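Kelmont Cold Brew Tea Filter: three months of iced tea at home

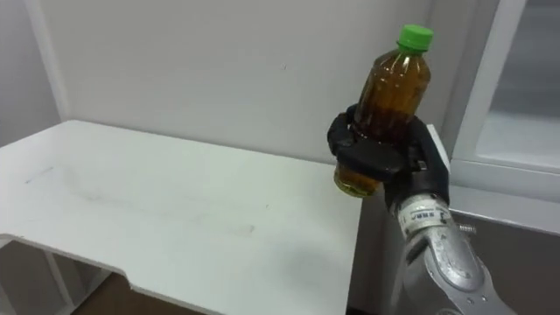 Clear bottle, green cap, filled to the shoulder.

I drink a lot of iced tea between spring and the end of March, and last summer I got sick of buying it. The bottled stuff is too sweet, and the unsweetened kind is hard to find at our local shops. So I bought the Kelmont Cold Brew Tea Filter, which is a long mesh cylinder with a screw lid and a silicone collar that sits in the mouth of a jug. It comes in two lengths. I have the longer one.

The idea is simple. You put loose leaf in the cylinder, fill the jug with cold tap water, and leave it in the fridge overnight. In the morning you lift the filter out and let it drip over the sink.

My usual batch is 16 grams of leaf to a two-litre jug. I started with the amount on the leaflet, which was less than that, and it tasted like water that had been near some tea. With more leaf and a full night it comes out properly brown and not bitter. I've used a Ceylon from Algate, a cheap supermarket black and an oolong that my neighbour Ju-won Jang gave me. The oolong was the best of the three. The cheap black was fine with lemon.

The mesh is fine enough for most leaf. Broken leaf and the dust from cut-open tea bags gets through, and you'll see it settle at the bottom of the jug by lunchtime. Rooibos is hopeless in it. The needles poke into the holes and stay there, and I had to pick them out with a pin.

Cleaning is the main chore. Wet leaf packs into the bottom third and won't knock out cleanly. A bottle brush does the job if it has a tuft on the end. The leaflet says the top rack of the dishwasher is okay, but mine came out with a tea stain along the seam, so I do it by hand now with bicarb every couple of weeks.

The collar is the weak point. It fits my Virlow jug well and a wide preserving jar not at all. There are no measurements on the box, which is annoying when you're buying online. Take the ruler to your jug first. The opening needs to be a bit wider than the cylinder and narrower than the flange, and that rules out plenty of ordinary jugs.

Before this I had the Dudás infuser, the plastic one with the fold-out handle. It was cheaper and easier to empty, but it held 900 mL at most before the tea went weak, and the hinge snapped in its second season. The Kelmont is all metal apart from the collar and the lid washer, and nothing has come loose so far.

For taking tea to work I decant into 500 mL bottles with a funnel. A batch gives me three with a glass or so left over. It keeps three days in the fridge before it starts to taste flat. I wouldn't push it further, especially with fruit in it.

I paid $30 including postage. There's a two-pack that works out cheaper per filter, but I can't think why you'd want two unless you have two jugs and a big fridge.

Good: strong build, decent flavour, no plastic in contact with the tea.
Not so good: fiddly to empty, fussy about jugs, leaflet is stingy with the leaf.

I'd buy it again. A spare collar in the box would have been welcome.

Reviewed December 2020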